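This repository holds the code, the task sheets and the recorded episodes of the Kandeck Student Robotics Club for its kitchen-appliance project. The project runs through the fall term, beginning in September, and is open to all members who have completed the safety briefing.

# Kandeck Appliance Tasks

## Purpose

Teams write and test software for everyday jobs involving a microwave oven: finding the door, reading the control panel, and planning a reach in a crowded space. The work is carried out in the club room on ordinary furniture. Items on and near the shelf are left in place during recording, and teams may not clear the area before a run.

## Contents

- `episodes/` contains 21 recorded episodes, each in its own folder
- `tasks/` contains 6 task sheets in plain text
- `tools/` contains the playback and labeling scripts
- `docs/` contains the room rules and the labeling guide

Each episode folder includes the color video, a log of arm positions and a short notes file. The notes file states the task, the team and the software version. Two teams, Tunadano and Gallardo, contributed to this release.

## Labels

Labels were entered by the team that made the recording and checked by the other team. Where the two disagreed, both labels were kept and the episode was marked `review`. Touch buttons are labeled by their position on the panel and not by their printed text, which is in Chinese. A translation table is planned for the next release.

## Known Limitations

All episodes come from one room and one appliance. The glossy door reflects ceiling lights and people standing nearby, and these reflections have caused false detections in the Wundau baseline. Network cables and small packages may also be mistaken for parts of the appliance. Results from this set should not be taken as evidence of performance in other rooms.

## Use and Credit

Members may use the material for coursework, competition entries and club demonstrations. Any report based on it should name the Kandeck club and state the release used. Recordings may not be posted publicly without the written consent of the club office.

## Contributing

New episodes are accepted during the Saturday session. Before submitting, run the format check in `tools/` and complete the notes file. Submissions with missing arm logs will be returned to the team. Please open a separate request for changes to the task sheets, as these affect both teams.
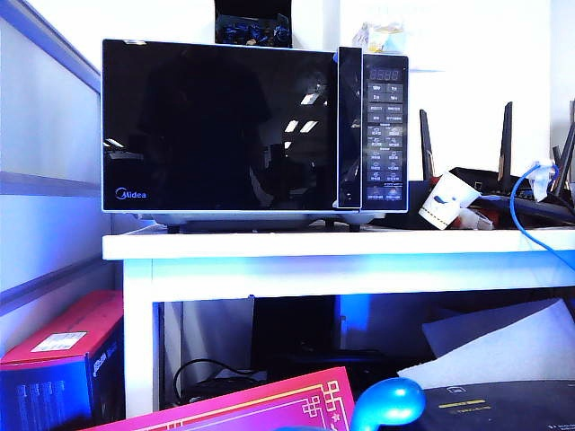
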